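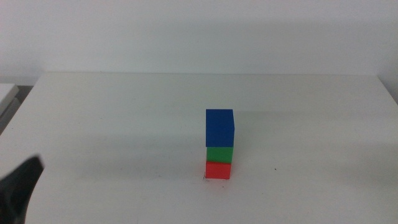
February, 6 am

Woke before the alarm again. Already 24 degrees in the kitchen. Made tea and packed the car for the Pledport run, then unpacked half of it when I remembered the esky had to go in first.

The house at Hitadstead settles in a fortnight. The removalist wanted 143 dollars extra for the piano stool and two boxes of books, so those are coming with me. The agent rang at half past eight to say the buyers would like the curtains left. They can have them. I never liked the green ones in the front room, and the rail came away from the plaster in the winter.

Left at nine. The highway was down to one lane past the Scanlon turnoff for resurfacing, and we sat for 10 minutes while a truck reversed out of the gravel. Limit of 90 after that, though hardly anyone kept to it. Stopped at the Grikton bakery for a pie. They have put the prices up and moved the tables out to the footpath, where there is no shade at all. Ate it in the car with the door open.

Got to the unit just before lunch. It is smaller than I remembered. The second bedroom will take the single bed and the desk but not the bookcase, unless the bookcase goes across the window. Measured it twice. The tap in the laundry drips and the flyscreen on the back door has a tear near the handle. Wrote both down for the landlord.

The bond has gone through. After that and the removalist there is a bit over 1,000 left in the moving account, which should cover the fridge if I buy second-hand. Saw one in the window of the op shop on the main street, but the seal looked perished along the bottom.

Walked down to the jetty late in the afternoon when the wind came up. Tide well out, smell of weed, two kids fishing and not catching anything. The water was colder than I expected and I only went in to the knees. My left heel is still sore from carrying boxes in thongs, which was stupid.

Home by eight. Watered the tomatoes, even though somebody else will be eating most of them. Picked the ripe ones and put them on the sill. Still to do tomorrow: redirect the mail, ring the power company, take the paint tins to the tip before it shuts at noon.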